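Ticket 565: Left hand drops or refuses items during visitor demo
Site: Stanolthorpe, demo room
Opened by: Masanobu Shimada
Assigned to: Ilango Salian
Priority: High (open day coming up)
Status: Open, waiting on retest

Masanobu, opening entry

Hi Ilango, me again! We had the school board people through the demo room on April 14, 2026, and the pick-to-tray routine got stuck twice in front of them. They were very nice and one of them clapped anyway, but I'd love to not repeat it at the open day in June.

Both stalls were on the left arm. It goes to the item, the fingers start to close, and then the arm parks and the panel shows code 371, "grasp not confirmed." I hit resume and it did the same thing again. Second resume, it went through. The right arm never complained once the whole visit. We're on the Ninuto controller build you put on last time and I haven't touched the grip settings, I promise.

I ran the routine again after they went off for coffee, slow speed, same tray, same kind of small stuff we always use.

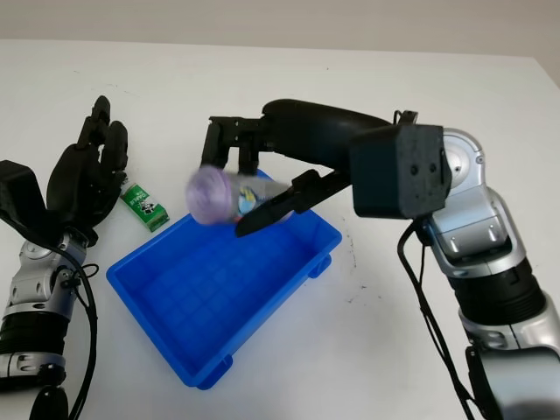 The 371 code is the one I'd like explained first. I looked it up in the Manurung handbook and all I got was "see grasp confirmation," and then the grasp confirmation page sends you back to the code table (thanks a lot). Anyway, the right side is doing what it's supposed to do, it's got the little bottle with the purple cap pinched and over the tray, and meanwhile the green carton is still lying there on the table next to the black fingers. It's been my problem item all day. Bottle fine, cans fine, carton is where the left hand gets fussy.

Things I tried before writing to you:
Restarted the controller. No change.
Swapped the carton for a fresh one in case the old one was squashed. No change.
Turned the room lights up. No change, and a complaint from next door about the glare.
Moved the carton a bit farther from the tray. Maybe better? I got one clean pick and then a 371 right after, so I wouldn't bet on it.

Log from the visit is attached to the ticket. Can you look before I start poking at thresholds?

Ilango, reply

Got the log, thanks for not poking at thresholds.

371 means the hand closed, but the finger current never got high enough for the controller to believe it was holding something. So it could be a real miss, or it could be a good grip on something light that doesn't push back much. A carton will do that. On the Gullow site we had the same code with empty tea boxes and the fix was a lower confirm value for that one item class, with everything else left alone.

Please do this, in order:
1. Run the hand self-check from the maintenance page and paste me the result.
2. Re-zero the left fingers with nothing in the hand.
3. Run the carton 12 times at slow speed and write down every 371.
4. Don't change the speed halfway through. I know you.

Masanobu, update

Ha, fine, I left the speed alone.

Self-check passed on both sides. I re-zeroed the left fingers and that took two tries, the first time it timed out and I had to back out to the main menu and go in again. Is that normal? If it isn't, that might be its own ticket.

Then I did the carton runs. I got 2 stops with 371, both early on, and everything after that went through. Way better than during the visit, but I still don't want to see that code with a room full of parents watching. I also did a few mixed rounds with the can going in the tray, so it's closer to what the visitors get.

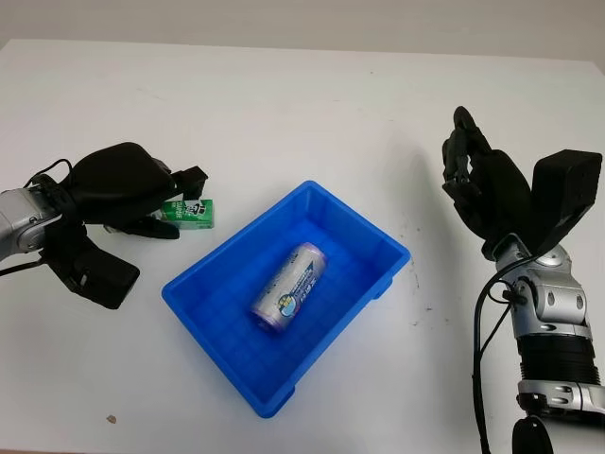
Mixed round, can in the tray, left hand holding the green carton.

So the re-zero helped, I'm pretty sure. What I can't tell is whether it'll drift again after a long session. During the visit we'd been running most of the morning, and the retest was a lot shorter than that.

Ilango, reply

The timeout on re-zero is known, you can ignore it if the second try goes through. I'm sending you an item file with the confirm value lowered for cartons only. Load it, reboot, and do another set like the last one, then leave the routine looping over lunch and do the carton again afterward. If it's drifting we'll see it there.

Masanobu, update

File loaded, rebooted, loop is going. Will post the after-lunch numbers here. Can you leave this open until I've done a full dress rehearsal for June?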